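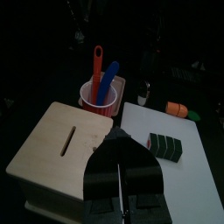
A slotted wooden box and a red cup.

Search this site
Enter keywords

I drove a Raptis wagon for 6 years and would have bought another if the new one had come with buttons. It didn't. The heater, the seat warmers and the mirror adjustment have all moved to the center screen, and I spent a week with a loaner finding out how much I minded.

I minded a lot. On the highway outside Clenthorpe the windshield fogged up while I was doing 74. In my old car I would have reached down and turned a knob without looking. In the loaner I had to wake the screen, close a message about a software update, open the climate page and find the right square. I took my eyes off the road four times.

Suha Matar, who sells used cars in Jovmont, told me buyers ask her about knobs more often than they ask about mileage. She has an old Jekside hatchback on the lot with 116 thousand miles on it, and three people wanted it the first weekend. It has a big round dial for the fan and another for the temperature.

Carmakers say screens let them add features later. Fine, but I don't need new features in a defroster. They also save money on parts, and I'd respect them more if they said so. The replacement dial for my old wagon cost 80 dollars. A replacement screen is a bill most owners would have to think hard about.

Caroline Kioko, my neighbor, disagrees with me on all of this. She likes her screen and says I'd get used to it in a month. Maybe I would. People got used to automatic seat belts too, and we were right to get rid of those.

Keep the screen for maps and music. Put the heat, the wipers and the lights back where a hand can find them in the dark.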